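Reviews > Home & Workroom > Tables
Last updated: March 3, 2019

Zendix Kamata worktop, white, matt finish. Bought for the playroom at Clonduneck, in use since May.

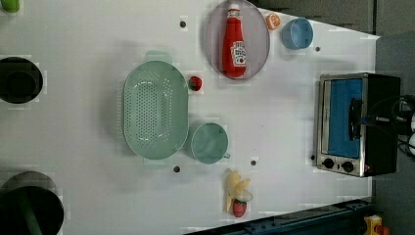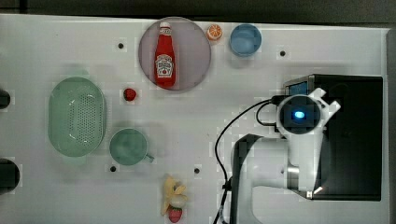
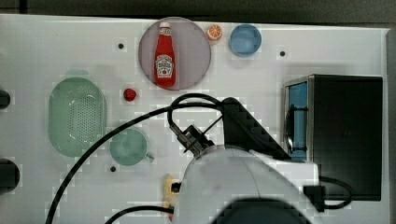
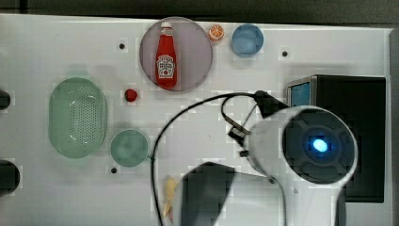 Flatness is the first thing to check on any top of this size. Ours measured 2 mm low at the centre, within the stated tolerance, and has not moved since. The Ruvton frame underneath is heavier than it needs to be – levelling feet are standard, castors cost extra. The finish hides fine scratches well but marks under wax crayon, which needs a mild solvent. White also makes tidying up quick: a red ketchup bottle shows at once from across the room, and so would a lost screw. Edge banding is neat on the long sides and slightly proud at one corner. Assembly instructions are poor; the bolt sizes in step 2 are wrong. Price was 112 for the top alone, with over four weeks' wait for delivery.

Recommended for light use. Not suitable for a vice.

Filed under: tables, worktops, white finishes

We use cookies to remember your settings. Accept | Manage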